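How to Get Set-In Creases Out of Cotton Without an Iron

I gave away my iron in March and I have not missed it once! What replaced it is a spray bottle, a flat surface and a bit of patience. This works on cotton chinos, shirts, pillowcases and most linen – skip it for silk or anything marked dry clean only.

28 shares | 2 comments

What you need

A clean spray bottle, a teaspoon of white vinegar, a bath towel and 400 ml of lukewarm water. I use an old Stüber plant mister because the spray is so fine, but any bottle that mists will do.

Step 1: Mix and test

Pour the water into the bottle, add the vinegar and shake. Spray a spot inside the hem first and let it dry fully. If the color stays put, you're good to go.

Step 2: Fold along the leg and flatten

Empty the pockets, line up the side seams and fold the pants lengthwise. Start at the waistband and work down with the flat of your hand (pressing, with no rubbing). Reach inside and smooth the pocket bags too, or they'll leave a lump you'll see all day. 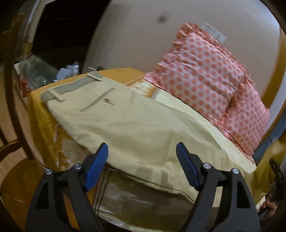
Step 3: Mist, then pull

Spray from arm's length until the cloth feels damp all over, like laundry that's almost ready to come off the line. Now take hold of both ends and give a few firm tugs. I love this part – the small wrinkles just let go! Go easier across the seat, where the fabric is cut on a curve and can stretch out of shape.

If you don't have a big table, a bed works great. Slide the towel under the damp cloth and open the garment out as flat as it will go. Thick seams hold water longer, so run your thumb along them and give them a second pass.

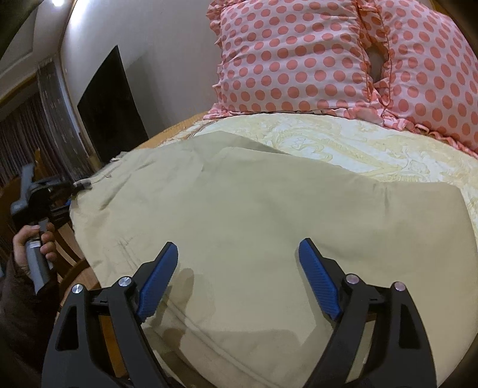
Step 4: Let it dry flat

Leave it alone for a couple of hours. Turn it over once. Hanging is fine for shirts, but pants hung damp by the waist tend to get clip marks, and those are worse than what you started with.

Bed sheets

Same spray, even less work. Make the bed with the sheet as it is, mist the top lightly, then lift and tug toward each corner. Open a window and have it dry well before bedtime.
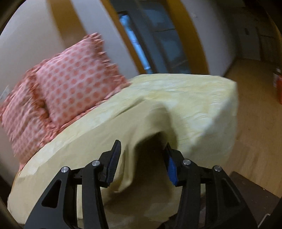
Pale yellow sheet, lifted in a fold.

Kaja Venckus

Related
Line Drying in a Small Apartment
How to Fold a Fitted Sheet
Getting Grass Stains Out of Khakis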